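Foam Tops and Catch Trays: Frequently Asked Questions

Last updated: 13th August

Filed under: Worktables / Surfaces / Questions we keep getting

These are the questions that come to the Jurstead bench pages by mail and at the counter. Waltraud Stöcker answers most of them. Leonilde Bragança has added a note where she disagrees, and she disagrees about the trays.

Does a foam sheet really protect a wooden table?

From some things. It takes the knocks when you drop a pair of pliers, and it keeps scissors from scratching the varnish. It does very little against liquids, which run to the edge and get in under the sheet, where you won't find them until the wood has a ring on it. People who tell you a sheet of foam makes a table "worry-free" are usually selling the sheet. I put one down on a light wooden table and I like it, but I still lift it and look underneath.

How long before it looks bad?

Sooner than the packaging suggests. White foam shows everything. Gray smudges come first, then shallow grooves wherever something hard gets dragged, then the dark specks that get pressed in and stay in. If a clean white surface is important to you, buy something else. If you only want a soft one, the marks make no difference and you can stop reading about cleaning products. 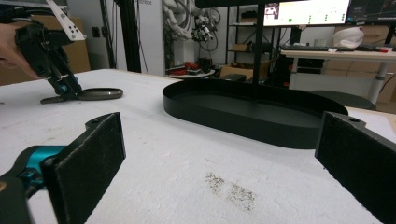

Scissors and the oval tray on a foam top, with a speckled patch toward the front.

Can I get the dark specks out?

Mostly no. Anything fine and dark that gets pushed into a grainy surface is held there by the grain. A soft brush lifts what is sitting on top. A damp cloth lifts a little more and spreads some of it around, so you end up with a paler, wider mark. I have tried an eraser, sticky tape and a vacuum with the brush head. The tape was the best of them and it also pulled off bits of foam. Readers write in about a paste made of baking soda. I tried that too and got a white smear over a gray mark.

Do not use acetone or anything that smells like it. Some foams dissolve on contact.

Should I flip the sheet when one side is dirty?

Yes, if it isn't glued. That is the main argument for never gluing it. Brush off the table first, or you will press whatever is lying there into the clean side.

So how do I hold it in place?

Its own size does most of the work. A big sheet covering most of the table hardly moves. A small one slides every time you lean on it. Double-sided tape at the corners is fine until the day you want to flip it. The Tillero grip mat was recommended to me for this by three different people, and I couldn't feel any difference between having it and not having it. It cost more than the foam.

Can I cut on it?

You can cut above it. Scissors are all right, as long as you lift the work. A craft knife goes straight through foam and then you are cutting the table, which is what you bought the foam to prevent. Keep a proper cutting mat for knives and lay it on top when you need it.

Are scissors better lying down or standing in a pot?

We get this one more than you would believe. Pots look tidy in catalogs. In my house the pot fills up with pens and a dead glue stick and the scissors end up on the table anyway. I leave mine lying flat and accept it. The only rules I hold to are that the blades stay closed and that they don't point at the person sitting down.

What is the tray for?

Small things that would otherwise wander. Keys, a remote, screws, a pencil sharpener, the cap of whatever you have open. Any dish with a raised rim does the job. You don't need a "system," and I would be suspicious of any shop that shows you five nested ones.

Does the tray have to be oval?

No. I have heard it claimed that an oval tray is easier to empty because nothing gets stuck in the corners. That is true of crumbs and makes no difference to keys. What I would look at is the rim. A low rim lets you pick things up without fishing for them, and a flat floor stops round items from collecting in the middle. The shape after that is a matter of what fits your table.

Note from L.B.: I think the shape matters more than Waltraud says. A rectangular tray gets shoved up against the edge of the table and then gets elbowed off. An oval one tends to be left some room.

Reply from W.S.: I have elbowed both.

Dark tray or light tray?

Dark, if the surface is white, so you can find the tray. Then again, a dark gray key fob in a dark tray is hard to see, and the same fob on white foam is perfectly easy to see. Which makes me wonder whether the tray is helping. My own habit is to put light-colored things in it and leave the dark ones out on the sheet.

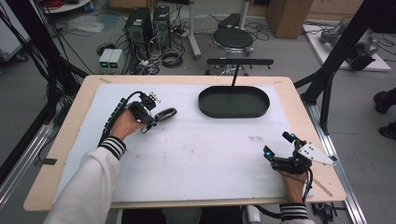 Where you put the tray also comes up a lot, and there I do have an opinion. Set it at the back, in the middle. At the front it is in the way of your wrists, and at the side it belongs to whichever hand is nearer and the other one forgets about it. At the back you have to reach a little, so you only use it for things you mean to put down.

How thick should the foam be?

We tested 2 thicknesses and the thinner one was enough. The thick one dented deeper and held the dents. It was also harder to write on, if you ever write at your worktable. The Stimham catalog says thicker foam "lasts for years longer." I asked them how they knew and have not had an answer.

How often should I replace it?

When it crumbles. The first sheet I kept track of got some 40 uses before the edges began to shed little white beads, and after that I was sweeping the floor every time. Marks alone are no reason. I know people who replace a sheet every October on principle and I can't see what the principle is.

Is it recyclable?

Ask your local collection and don't go by the symbol printed on the sheet. Ours would not take it in the curbside bin. Carvalho has a drop-off at the back of the store, and when I went it was locked.

Do I need an edge trim, a corner guard or a surface spray?

No, no, and please no. The spray left my sheet tacky and it picked up lint for a week. Item 1729 in the Carvalho list is a corner guard. I bought it, it fell off, and I have not bought another.

Is any of this worth it compared with an old towel?

For sewing or light repair, try the towel first. It costs nothing and it goes in the wash. The foam wins when you need things to sit level and stay where they were set down, and when you are handling dark little parts that would vanish in a pattern. If neither of those sounds like you, keep your money.

My question isn't here.

Write to the Jurstead counter and put "surfaces" in the subject line. Questions asking which brand to buy will get the answer that we don't know.

Related questions
Cutting mats: do they heal themselves?
Rings on wood, and what doesn't remove them
Pegboards, reconsidered
Magnetic dishes for pins and screws
Reader letter 263: "My table is too small"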